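Plingate Neighbors Help Board > Home & Kitchen

Best way to open and reuse small cardboard boxes without wrecking them?

posted by edthorpe_annie

I get a small produce delivery every other week and I've started saving the cartons, because they're the perfect size for passing extra vegetables along to my neighbors. Trouble is, I'm terrible at opening them. I hack at the tape, go straight through a flap, and then the box is good for nothing but recycling (I ruined 2 of the last 6 that way). Is there a trick to it? And can I put greens right in the cardboard or do they need a bag?

tenddale_porch

Oh, I have opinions on this! I pack boxes for our street swap every August and I've cut through plenty of flaps in my time.

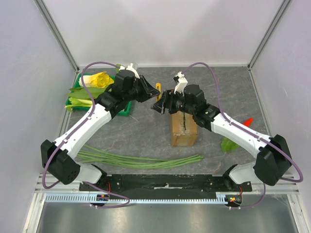 Cutting tape cleanly is mostly a matter of how much blade you let out. You want just the tip showing, enough for the tape and no more, and you pull it along the seam nice and flat. A plain utility knife like the yellow-orange one next to that long brown carton is all you need - no fancy box opener. Do the short ends first, then the middle, and keep your other hand behind the blade. If the tape is the paper kind, a butter knife will sometimes pop it.

Then fold the flaps all the way back a couple of times so they loosen up and stay out of your way while you pack.

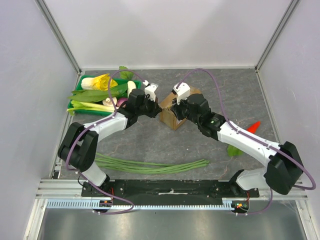 As for the greens, I put a dish towel or some newspaper in the bottom and lay the heavy stuff down first. Cabbage goes in before anything leafy, always. Long things like leeks and scallions are a pain in a short box, so I either trim the tops or stand them in a corner and let them stick out. Dry everything well before it goes in, wet cardboard gives up fast. I get maybe a handful of trips out of a good box before the bottom gets soft.

araújo_kitchen

just use a bag

plingate_lou

Agree on the short blade. I'd add a fresh strip of tape across the bottom before you reuse one, going a few inches up each side. Mine went out from under 8 pounds of potatoes on the front steps and I was picking them out of the hedge for 5 minutes.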